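About Closeck

Closeck sorts, washes, inspects and re-pairs knit work gloves for workshops, warehouses and parks crews. We work from a single unit with 450 square metres of floor, a loading door at the back and a front counter open from 7 am.

Background

The business began as the glove and rag section of Nikolaidis, an industrial laundry. Gloves were a nuisance on the general laundry line. They went in with overalls, came out as singles, and were returned to customers in mixed bags. Duygu Bozkurt ran that section and moved it to its own site when the laundry closed its small-goods line. Haris Softić joined to set up the inspection benches and still runs them.

What we handle

We take knit gloves with a dipped palm or dipped fingertips, uncoated knit gloves, and cotton liners. We do not take leather, welding gauntlets, electrical insulating gloves, chemical-resistant gloves, or anything used with asbestos, solvents or clinical waste. Gloves certified for cut resistance are accepted only where the maker's care label permits laundering, and the customer must tell us the permitted number of washes.

Current capacity is 3000 pairs a week. The minimum order is 2 bags. Bags are supplied and carry the customer's number on a sewn tag.

How a batch moves through the unit

Intake. Bags are weighed, opened on a mesh table and shaken out. Swarf, screws and cable ends fall through to a tray. Gloves that are stiff with paint, resin or set adhesive are pulled at this point and not washed.

Washing. Knit colours are separated, with reds always run on their own. Wash temperature is kept low to protect the coating. We use no fabric softener, as it leaves a film that reduces grip. Drying is done on racks under moving air, cuffs down. Tumble drying was dropped early on after coated fingertips stuck to one another in the drum.

Inspection. Every glove is checked singly, both sides, under a bench lamp. The inspector looks at four areas:

Cuff: the band should recover after stretching, with no broken elastic and no unravelling at the edge.
Body: no holes, ladders or pulled loops in the knit. An open weave is stretched lightly over the hand so that a dropped stitch shows.
Coating: no cracking, peeling or worn-through spots. Fingertips are flexed, and the line where the coating meets the knit is checked for lifting.
Printing: size and model marks are read where they are still legible. Where they are not, the glove is measured across the palm and graded by width.

Pairing. Gloves are matched by model, size, cuff colour and degree of wear. A left with heavy fingertip wear is not put with a nearly new right.

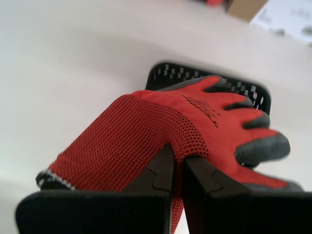
Singles with no match are held for 2 wash cycles under the customer's number. After that they go into a common stock of odd gloves, unless the customer has asked for them back. Many knit models are cut the same for either hand, and these can be paired freely within a size.

Records

Each batch gets a sheet listing pairs received, pairs returned, singles held and rejects by cause. Batch sheets and reject causes are kept in Firasent, and customers can ask for their own history at any time. Rejected gloves are baled and sent to Zillstead, where the knit is shredded for padding. Heavily coated pieces are excluded from that stream and go to general waste.

Terms and contact

Turnaround is five working days from intake. Pickup is available within the metropolitan area, and other customers may send bags by freight. We close for equipment maintenance for one week each March.

Quotes and trial batches: ask for Duygu, extension 724. Questions on inspection grades or care labels: ask for Haris at the counter before noon.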